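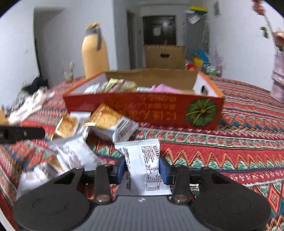 Sanaa Hegazy wrote after the first release that a serving size means very little without the package weight next to it, and that she had spent an evening going back to the shops to fill in the weights for the crackers alone. Package weight is now a required column. Her crackers are in.

Wedamo Snack Labels

Version 2

What this is

Wedamo is a table of nutrition labels copied by hand from small packaged snacks sold in Etton and Buvora. It has 682 rows and 19 columns. Each row is one product in one package size. If the same chips are sold in a small bag and a large bag, they get two rows, and the labels do not always agree with each other.

The table covers chips, crackers, cookies, nuts and seeds, dried fruit, candy, and snack bars. Drinks, fresh bakery items and anything sold loose by weight are left out.

Files

labels.csv: the main table, UTF-8, comma separated, one header row
shops.csv: the 26 shops where packages were read, with neighborhood and shop type
changes.txt: corrections made between versions
units.txt: the conversions used for energy and salt

Columns people ask about

product_id: a short code that stays the same between versions. Codes of deleted rows are not used again.

name_on_pack: the product name as printed, including odd capital letters. Spelling mistakes on the package are kept.

pack_weight_g: net weight in grams. Required as of this version.

serving_g: serving size as printed. Blank if the label gives values per 100 g only. Please don't fill the blanks with the package weight. A number of single packs list a serving that is smaller than the pack.

energy_kcal_100g: energy per 100 g. If a label gave values per serving only, this was calculated from serving_g and the row is marked "c" in the basis column. Copied values are marked "p".

salt_g_100g: salt, not sodium. Where the label printed sodium, it was multiplied by 2.5. The original figure stays in sodium_printed.

sugar_g_100g: total sugars. Added sugars are not recorded. Too few labels list them.

allergens: text copied from the allergen line, lower case, separated by semicolons. "May contain" statements are in a separate column, allergens_may. An empty cell means no statement was found on the package. It does not mean the product is free of anything, and this table should not be used to decide what is safe for a person with an allergy.

read_quality: "good", "hard" or "partial". Partial rows have at least one figure that could not be made out. Those cells are blank.

How the labels were read

Two people read every package separately and typed the numbers into separate sheets. The sheets were compared, and any cell that differed was checked against the package again. If the package was gone by then, the cell was left blank and the row marked partial.

Black figures on a white packet, like the one at the top of this page, gave few differences. The bad ones were silver print on clear film, white print on yellow, and tables that run into a fold or a seam. Most disagreements were a 3 read as an 8, or a decimal point missed by one reader.

Decimal commas were changed to decimal points. "Less than 0.5" was entered as 0.5 with an "L" in the flag column. "Trace" was entered as blank with a "T". The first version entered both as zero, and anyone who averaged the salt column from that version should run it again.

Rounding

Labels round differently. Some give fat to one decimal place and some to the nearest gram, so energy worked out from fat, carbohydrate and protein will often miss the printed energy by a few calories. We did not adjust anything to make it fit. Rows where the gap was large were read a third time, and if the package really said that, the figure stayed.

Known problems

The shops were picked for convenience. Corner shops are heavily represented and the one large supermarket, Sabbagh in Buvora, accounts for more rows than any other shop. Don't treat the table as a fair picture of what people in either town buy.

Prices were collected for the first version and have been dropped. They were out of date within weeks, and promotional prices had been mixed in with regular ones.

Imported snacks sometimes have a sticker in a second language over the original table. The sticker was copied. Where both could be read and they differed, there is a line in the notes column.

Seasonal gift assortments are missing apart from a handful of cookie tins. The labels on assortments tend to give one average for the whole box, and we haven't settled on how to enter them. Suggestions are welcome.

Recipes change. Some of these products will already have a new label, and the month in read_month is the only guide to how old a row is. The latest rows are from September.

Corrections

Send the product_id, the column, what the table says and what the package says. A clear photo of the label helps but isn't required. Othmane El Idrissi goes through corrections on Mondays and adds them to changes.txt. Please don't send a whole edited copy of labels.csv. Spreadsheet programs like to turn pack sizes into dates, and we have had to undo that more than once.

Use

The table is free to use, share and change for any purpose, including classes and commercial work. Please name Wedamo and the version number. Product names belong to their makers and appear only to identify the packages.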